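桌上机械臂 Gimum 使用三个月：它到底能不能帮我收拾桌子

分类：家用设备 / 长评

先交代一下我是什么样的人，这样后面的好话坏话你都知道该打几折。我家里乱，乱得很有层次，最下面一层是账单，中间一层是孩子的玩具和笔，最上面一层永远是水果。我对家务机器人的期待从小看动画片就有了，扫地机出来的时候我是楼里第一个买的，洗碗机也是，后来连那种会自己擦窗户的小方块都买过（它现在住在阳台的柜子里，过得很安静）。所以去年十月，看到 Benolum 终于把他们的桌面机械臂做成了普通人能买的套装，我几乎没有犹豫，当晚就下了单。我先生那天晚上在旁边看书，抬头看了一眼价格，又低头看书去了，我把这理解为同意。

套装的名字叫 Gimum，包括一条手臂、一个两指夹爪、一个夹在桌沿的底座、手腕上的摄像头，还有一套叫 Brandidmont 的软件。软件又分成两半：一半是真正控制手臂的，一半是模拟器，可以在电脑里先摆一张假桌子，让手臂在里面练。全部加起来大约2000欧，不含运费。这个价钱在机械臂里算很便宜，在"帮我把桌子收干净的东西"里算很贵，你从哪边看，心情会很不一样。我在这篇文章里会一直从后面那一边看。

我买它是为了三件很具体的事：早饭后把桌上的东西归位，晚上把孩子的积木收进盒子里，还有就是在小店里帮忙。小店叫 Czarnecka，是我朋友 Irena Pawłowska 的，卖文具和小礼品，后面带一间打包的屋子。我每周过去帮她几个下午。她听说我要买机械臂，第一反应是问它会不会打蝴蝶结。不会的，先把答案放在这里，免得有人像她一样一路读到最后就为了这个。

开箱和安装

箱子很重，包装很讲究，里面的泡沫切得严丝合缝，拆的时候有一种拆照相机的快乐。说明书有好几种语言，中文版翻得不算差，只有一处把"夹爪"翻成了"爪子夹"，我和孩子笑了好一会儿，后来全家就都叫它爪子夹了。

底座是用旋钮夹在桌沿上的。这里要提醒一句，桌板太厚的话夹不住，我家餐桌是老式的厚木桌，最后只能装在旁边的工作台上。这对我来说是第一个小小的失望：我想收拾的是餐桌，它却只能待在工作台。后来我在工作台上吃了一阵子早饭，也就习惯了。你看，机器还没开机，人已经先迁就它了，我后来发现整个使用过程都带着这么一点味道。

接线不难，电源一根，数据线一根。第一次通电，手臂会自己慢慢抬起来，转一圈，再放下，像刚睡醒的人伸懒腰，很可爱。我家的猫不这么认为，它从那天起就不进那间屋子了，直到现在也只肯站在门口看。

校准要花一点时间。软件会让你在桌上放一张印着格子的纸，手臂在上面这里看看、那里看看，然后告诉你好了。头几次它总说光线不够，我把台灯搬过去，它又说反光。最后我把窗帘拉上一半，台灯朝着墙打，它满意了。我先生说家里来了个摄影师。

先在电脑里练：Brandidmont 模拟器

我要花很大的篇幅讲模拟器，请大家耐心一点，我觉得这是整套东西里最让我意外的部分，也是最能回答"机器到底会不会做家务"的部分。

一开始我根本不想碰它。我买的是一条真的手臂，为什么要在电脑里看一条假的？可是客服在电话里很坚持，说至少要先在里面跑一遍，再让真手臂动。客服是位很有耐心的女士，我问了许多傻问题，她一次也没有叹气。于是我泡了一壶茶，坐下来把软件打开。

里面的世界很干净，干净得让我有点羡慕。桌面什么也没铺，光线软软的，没有面包屑，没有茶杯印，也没有谁把作业本摊在正中间。软件自带一个物品库，水果、字母积木、各种形状的盒子杯子都有，想放什么就拖进去，还可以点一个"打乱"，东西就会随机躺着、歪着、滚到边上去。你再给手臂一句话的任务，比方说"把橙子放进容器里"，它就开始想办法。

我最爱做的就是这个橙子的题目，听起来简单得像给小朋友出的。橙子是圆的，容器是有口的，把圆的放进有口的里面，有什么难呢？难就难在容器不一定站着。"打乱"以后，它常常是倒着的，口朝着旁边。一个三岁的孩子看见倒了的杯子，会先把它扶起来，或者干脆把橙子推进去，想都不用想。机器要想，而且想得很辛苦。
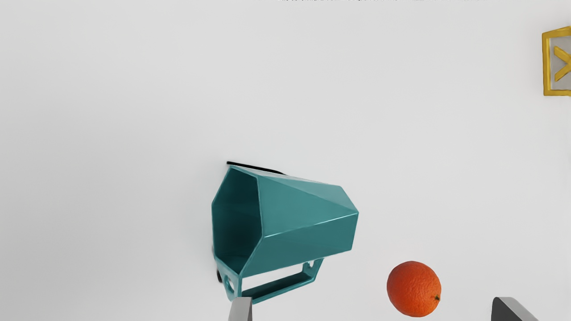 Brandidmont 模拟器里的一道题：容器侧躺着，口朝左，橙子在右下方。

碰到这样的摆法，我试过的几种任务说法，得到的结果都不一样。我说"把橙子放进容器"，手臂很利落地夹起橙子，举到容器上方，松手，橙子砸在侧壁上，滚走了。它很诚实地在屏幕上显示"任务完成"。我当时笑出了声，真想给它倒杯茶。我换了一种说法，"先把容器扶正，再把橙子放进去"，它就在容器旁边比划了很久，夹爪张开，合上，又张开，试着去夹那些斜斜的面，一夹就滑。六边形的东西看上去棱角分明，好像哪里都能抓，可是身子往一头收窄，两根手指一合，它就往窄的那边溜。

后来我突然看明白了，那东西下侧连着一个镂空的长方框，像个放平的把手一样。人是会去抓那里的。我就加了一句，"抓住旁边的框"。过了一会儿，手臂真的去了，夹住框边，往上一提，容器晃了晃，翻过来了半个身子，又倒回去了。再试一次，又倒回去。第三次总算立住了，我在椅子上拍起手来，孩子从隔壁房间跑过来问是不是奶奶来了。

我讲这么细，是想说清楚一件事：让机器把一只橙子放进一只倒了的杯子里，我前后花了整整一个下午，中间还吃了午饭。橙子是假的，桌子是假的，连摔下去都不会弄脏地板。

但我并不觉得那个下午白费了，我甚至觉得那是用它的三个月里最开心的一个下午。在模拟器里看一台机器想事情，会让你重新看见自己每天闭着眼睛就做完的那些小动作。扶杯子、捡橙子、把积木拨到一边，我一天不知道做多少回，从来没有佩服过自己。那天晚上洗碗的时候我特别留意了一下自己的手，左手托着碗底，右手转抹布，小指头还顺便勾住了一把快要掉下去的勺子。小指头！Gimum 总共只有两根手指，它要是看到了，大概会很羡慕。

模拟器的毛病也要讲。它对我的旧电脑要求有点高，物品一多，画面就一顿一顿的，风扇吹得像要起飞。物品库里东西看着不少，跟我家里的却对不上：没有筷子，没有保鲜膜，没有揉成一团的毛巾。软件里可以自己导入模型，说明书上讲得轻描淡写，我折腾了一个晚上，导进去的茶壶比桌子还大。软的东西更是指望不上，我放过一块布进去，它像一张硬纸板一样从空中落下来，直挺挺地靠在盒子上。论坛上有人说下一版会改，我姑且相信着。

还有一点，东西的分量和滑不滑，模拟器里和家里差得挺多。里面练熟了的动作，到了外面，十有八九要重新调。这个我放到下面说。

到了真桌子上

好，现在讲真的。

我做的第一件事当然还是橙子。我从厨房拿了一只橙子，又拿了家里的塑料笔筒，笔筒规规矩矩立着，没有为难它。手臂伸过去，停在橙子上面想了想，夹起来，提起来，移过去，放进去了。一次就成！我高兴得给 Irena 打了电话，她在电话那头听完，问我："然后呢？"我说然后橙子就在笔筒里了。她说："那你的笔放在哪里？"

她总是这样，可是她问得对。早饭后的桌子上，难的地方从来都不在拿起来放下去，难在知道什么东西该去哪里，什么东西今天暂时不要动。孩子的画画了一半，摊在那里，是要留着的；昨天的超市小票，是可以扔的；药盒得放回高处；没吃完的半片吐司，要看是谁的，如果是我先生的就还得等一会儿。Gimum 把这些一律看成"桌上的物体"。我在软件里可以给物品设规则，水果去果盘，笔去笔筒，积木去盒子，规则多了以后它也渐渐像那么回事，只是每多一样新东西，我就得坐下来教它一次。有一个星期我们家添了一套彩色橡皮，长得跟糖似的，它一直坚持放进果盘里。幸好我每次都看一眼，没有谁真的吃下去。

速度，这个必须讲。它慢。那种慢，我找不到合适的比方，大概像一位非常有礼貌的老先生在自助餐厅里夹菜。收一张摆得不算太乱的工作台，它要用掉我喝完一杯咖啡、看完半张报纸、再发一会儿呆的时间。我自己收，水还没烧开就完了。可以调快，软件里有个滑块，我往右推过一次，手臂甩得整张桌子都在抖，把一只空杯子碰下去了（没碎，是搪瓷的），之后我就再也没有动过那个滑块。

力气方面，官方写的负载是706克。为什么是这么个有零有整的数字我不清楚，问过客服，那位女士说是测出来的，我觉得这个回答很有风度。706克是什么概念呢，一只橙子绰绰有余，一本薄书可以，一只装了半杯水的马克杯也可以，但我劝你不要。厚一点的精装书就不行了，它会夹起一个角，努力一阵子，然后屏幕上跳出一句"物体可能已固定"。我那本菜谱在它眼里大概是桌子的一部分。

夹爪本身做得不错，指尖贴着软垫，夹鸡蛋我试过，没有破。夹葡萄，破了。夹纸张，平放在桌上的纸它是一点办法也没有，指尖在纸面上蹭来蹭去，看得我很想伸手帮忙，后来也真的伸手帮了。夹毛巾，能夹起来，可是夹起来之后它不知道怎么办，就那么举着。叠衣服就别想了，我拿一只袜子给它，它把袜子从左边搬到右边，我觉得已经尽力了。

积木是它表现最好的一项，我要隆重地夸一夸。木头方块，大小差不多，摊在桌上，旁边放一个敞口的盒子，它一块一块地捡，一块一块地放，安安稳稳，偶尔漏掉一块靠边的，再提醒一次也会去拿。孩子很喜欢看它收积木，喜欢到什么程度呢，他会把收好的积木再倒出来，请它再收一遍。所以从"家里积木有没有变整齐"这个角度看，成绩是零；从"孩子有没有安静地坐了很久"这个角度看，我愿意给满分。

在 Czarnecka 打包间的几个下午

家里试得差不多以后，我把它装回箱子里，搬到 Irena 店里去了。搬一趟很累，手臂虽然不算太重，但底座是实心的，我中途在电车站歇了好一会儿，有位老先生问我箱子里是不是缝纫机。

打包间有一张长桌，桌板薄，底座一夹就紧，比在我家顺当多了。那里的活儿说出来也很简单：客人下了单，从架子上把东西拿下来，放进纸盒，塞上碎纸，盖上，贴标签。十月以后订单会多起来，Irena 一个人忙不过来，我去帮忙也常常一忙就是一下午。我们就想，要是 Gimum 能替我们做哪怕一步，也是好的。

我们先让它放东西进盒子。盒子开着口，摆在固定的位置，东西也摆在固定的位置，比如一块印章、一小罐墨水、一卷胶带。只要位置不变，它做得相当好，一盒接着一盒，我们在旁边只管换盒子和摆东西。大概过了半个钟头，Irena 放下手里的剪刀，看看机器，看看我，说："所以现在是我们两个人在给它打下手。"

我无话可说。我们两个摆东西的工夫，自己早就把东西放进盒子里了。

然后她想了个主意，把它用在她最讨厌的一件事上：分橡皮章。供货商寄来的橡皮章是混在一个大袋子里的，要按颜色分到小格子里，枯燥得很，平时她都拖到晚上边听广播边分。我们把章倒在桌上，铺开，教它认颜色，红的去这格，蓝的去那格，然后就不管它了，自己到前面招呼客人去了。快关门的时候回来一看，大部分都分好了，有几只掉在格子外头，还有一堆叠在一起的它没敢动，老老实实留在原处。深蓝和黑它分不太清，我有时候也分不太清。

Irena 很满意。她说这件事它可以一直做下去，慢一点也没关系，反正不占她的手。我觉得她一句话就把这条手臂的用处说得比说明书还明白：凡是不着急的、东西大小差不多的、做错了也不要紧的活儿，可以交给它。着急的、软的、贵的、形状古怪的，还是自己来。

后来有个下午出了点小事故，也得老实写出来。有一只章滚到了格子的外缘底下，手臂去够，够不着，又去够，把整个分格盘推到了桌边，再推一下就要掉下去。Irena 眼疾手快按住了。按道理它碰到阻力会停，它也确实停了，但停得比我希望的晚。所以我现在的规矩是，它动的时候桌边要留出一大块地方，杯子一律拿走，有小朋友在就得有大人看着。急停按钮做得很大，是红色的，就在底座上，拍下去马上就停，这一点我放心。

声音、耗电和别的零碎

声音比我想的小。转动的时候有一种细细的嗡嗡声，隔着一扇门就听不见了。夹爪合拢时会咔哒一下，听久了还挺亲切，店里的客人有几次探头进来问后面是不是在修表。

电费我没有专门去量，从账单上看不出来有什么变化。

软件更新比较勤，这一点好坏都有。好处是真的在进步，刚到手的时候它连带把手的杯子都常常夹空，更新过以后会先转一下手腕，从把手旁边下去，成功的时候多了不少。坏处是有一次更新之后，我设的规则全没了，果盘、笔筒、积木盒，一样样重新教了一遍。建议各位在更新前先导出一份备份，选项藏在设置的最底下，图标是一只小箱子。

需要联网吗？控制手臂和模拟器都可以离线用，听懂人话的那部分要联网。家里断网的那天，它只认得按钮，不认得我了。手腕上摄像头拍到的画面，设置里可以选只存在自己电脑上，我选了这个，也建议你选这个，毕竟谁家的桌子都有不想给外人看的时候，我家的更是。

做工方面，外壳摸着结实，三个月下来指尖的软垫有一点磨白，盒子里带了备用的，换起来拧两颗小螺丝就行。线有点短，我另买了延长线。底座旋钮用久了会松，我每次开机前都顺手拧一下。

客服我前面夸过了，再夸一遍也不过分。打电话有人接，写信第二天有回音，我那个比桌子还大的茶壶模型，他们还帮我缩好了寄回来，附言里说茶壶很漂亮。

和请人、和自己动手比

有朋友问我，这笔钱拿去请钟点工不是更好吗？我认真想过。请人来收拾，一次就能把整间屋子弄得亮堂堂的，床底下都干净，还会把我找了很久的耳环放在床头。机械臂只管工作台那么一块地方，它够得着的范围，我伸开胳膊也就差不多盖住了。要是单论"家里有没有变干净"，它比不过任何一个人，连我家那个刚学会自己收碗的孩子也比不过，他虽然常常打翻，但他至少会走到厨房去。

会走路这件事，用了机械臂以后我才觉得了不起。我站起来，端着盘子，用胳膊肘开灯，用脚带上门，一路上还绕开了猫。这些合起来叫作"收个盘子"。眼下摆在桌上的这台机器，连"站起来"都没有。

不过我也不想把话说得太灰。扫地机刚出来那会儿，我买的第一台会在椅子腿中间转到没电，第二天早上我得像找猫一样趴在地上找它。现在这台会自己回家，自己倒灰，我一个星期也想不起它一回，说明它是真的在干活了。Gimum 眼下大概就在"趴在地上找它"的那个阶段，要人陪着，要人哄着，干出来的活儿还不如陪它花的工夫多。可是它夹起橙子的那一下，我看了那么多遍，还是觉得很高兴。

谁适合买，谁先等等

如果你家里有对编程或者机器人感兴趣的大孩子，可以买。光是模拟器就够玩很久，而且玩着玩着会学到很多东西，比坐着看视频强。我侄子来住了两个晚上，导模型的水平已经比我高了，走的时候给我留了一整页的操作笔记，字写得龙飞凤舞，我还在慢慢认。

如果你开小店、小作坊，手里有那种反反复复、不着急、东西又小又硬的活儿，可以考虑，但最好先借一台或者去展示间试一试，把自己要处理的东西带去，放在它面前看它夹不夹得住。别光看宣传片，宣传片里的杯子都是站着的。

如果你是像我这样，单纯想要有谁来帮忙把早饭桌收了，那我得说，先等等吧。桌子还是自己收来得快。

如果家里有很小的孩子，或者有胆子大、什么都要上去拨一拨的猫，也先等等。我家猫胆小，算是运气。

还有手头紧的，更不用急，Benolum 的网站上可以单独下载 Brandidmont 模拟器的试用版，功能少一些，物品也少，橙子倒是有的。先玩那个，觉得喜欢再说。

打分

安装和校准：四星。要是底座能夹厚桌板，就给五星。

模拟器：四星半。扣的半星是给那块硬邦邦的布的。

真桌子上的表现：硬的小东西三星半，软的东西一星，积木五星。

速度：两星，给得已经很客气了。

安全：四星。急停很好，碰到阻力后停得再早一点就更好。

客服：五星。

能不能做家务：我在这一栏改了好几次，最后写的是两星。里面有一星是橡皮章挣来的，另一星是我偏心。

补充几句，写给留言里问过我的几位

问能不能洗碗的：不能，手腕以下不防水，别让它靠近水池。

问能不能两条手臂一起用的：软件里有这个选项，我只有一条，没试过。论坛上有人用两条手臂叠手帕，视频看着挺像样，底下有人问拍了多少遍，作者还没有回复。

问噪音会不会吵到婴儿的：我觉得不会，咔哒那一下可能要习惯习惯。

问二手价的：我不卖，暂时不卖。它现在长住在 Czarnecka 的打包间，Irena 在它底座旁边贴了一张纸条，写着"请勿投喂"，是给来店里玩的孩子们看的。新一批橡皮章下个礼拜到，据说里面有深绿和墨绿两种，我答应了要去陪它认一认颜色。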